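Irirus two-finger gripper: product page and open day demonstration

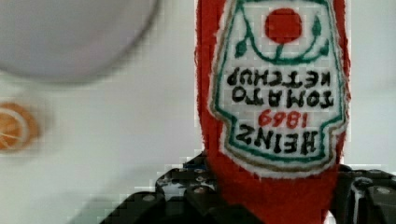
What it is

The Irirus is a black gripper with two finger assemblies for small robot arms. We build it in our workshop in Cludlow and we sell it with the cable, the mounting screws and a printed manual. Order number: 289.

At the open day

On May 12, 2024 we opened the workshop and let the visitors choose the work. The favorite of the children was the plush Heinz ketchup bottle, held by its neck with the wide base up. Soft things are a difficult test for us, for the fabric gives way under the fingers and the arm must know when to stop closing. Themis Raptis ran the arm in the morning and Sveva Negri in the afternoon. Visitors could also drive it themselves for 10 minutes, with one of us standing near the stop button.

The next open day is in October. Please write to us before you come, the room is small.

Before you order

Check that your arm has the Patwood flange. For other flanges we make an adapter plate, but you must send us a drawing. The price is 1,531 euros without tax. Spare finger plates are sold in pairs.

We use cookies to remember your language and your basket. Accept / Settings

Comments (3)

Karthik Begum: My daughter drove the arm and now she wants one for her room. Is the manual also in Italian?

Tiziana Messina (Irirus): Yes, Italian and English are in the same book. Greetings to your daughter!

Raffaele Sorrentino: Does the adapter plate make the gripper much heavier? Our arm is already near its limit.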